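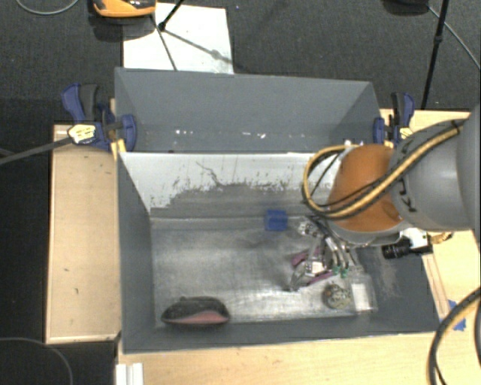
Detthorpe Reuse Center changes how mixed household goods are sorted

Published 2025-10-11

The Detthorpe Reuse Center has introduced a new procedure for small household goods that arrive without a category. The change applies to toys, footwear, packaged items and loose articles of all kinds, and it follows a trial period that began in May. Furniture, large appliances and textiles in sealed bags are not affected and will continue to be received at the side entrance.

Under the previous arrangement, small goods were emptied onto long tables and divided by hand into a large number of boxes. Staff found that lighter articles rolled off the tables or ended up under heavier ones, and that a single slipper or building block could remain on the tables for several days before its place was decided. Deep gray bins now take the place of the tables for this first stage. Each bin receives only a few articles at a time, so that every piece can be reached and lifted out separately.

The bins were supplied by Gistix, which also provided the shelving in the main hall when the center opened. They are rectangular, with high sides and a smooth floor, and can be wiped down between loads. The center expects the floors to scratch with daily use and does not regard this as a reason for replacement. A bin is withdrawn only if a side is bent or an edge becomes sharp.

Articles taken from a bin go to one of 10 destinations. Blocks and other hard toys are washed before they are placed on the shelves. Shoes and slippers are kept for 31 days so that a missing partner can be matched, after which single items are passed on for material recovery. Goods in clear plastic packaging are set aside unopened, and their labels are read and entered in the stock list. Small articles that cannot be identified by sight are held in a tray at the end of the line and reviewed at the close of each working day.

The center has asked residents to help by keeping small goods apart from kitchenware and glass. A shallow cardboard box is preferred to a tied bag - items packed in bags often arrive tangled, and labels are easily torn when a knot has to be cut. Original packaging should be left in place where it is clean and undamaged. Pairs of shoes should be tied together by the laces or held with a rubber band. Batteries must be removed from toys before delivery and handed in at the counter.

Results from the trial were presented to the district in a written report. During the trial the center handled 800 mixed boxes, and the report states that the waiting time between delivery and shelving fell in every category except footwear. The delay in that category is attributed to the matching period, which the center intends to keep. According to the report, pairs that would once have been discarded have been reunited often enough to justify the storage space.

The same procedure will be adopted at the smaller branch in Zalby, where two bins will be installed next to the existing intake desk. Floor space there is limited, and the branch will accept mixed small goods in the mornings only. Residents of Zalby with larger quantities are asked to bring them to Detthorpe, where parking is available directly beside the loading door.

The work has been supported by the Zariņš Fund, which contributed to the purchase of the bins and to new lighting over the sorting line. The fund has agreed to continue its support for a further 2 years. Part of this sum is reserved for repairs to the washing area, which will be closed for short periods over the winter. Notices will be posted at both entrances before each closure, and deliveries of hard toys may be limited while the work is in progress.

Opening hours at Detthorpe remain unchanged. Goods left outside the building when the center is closed cannot be accepted - rain and passing traffic have damaged several deliveries this year - and residents are reminded that the loading door must be kept clear at all times. A printed list of accepted articles is available at the counter in both locations. Questions about particular items may be put to the intake staff before delivery.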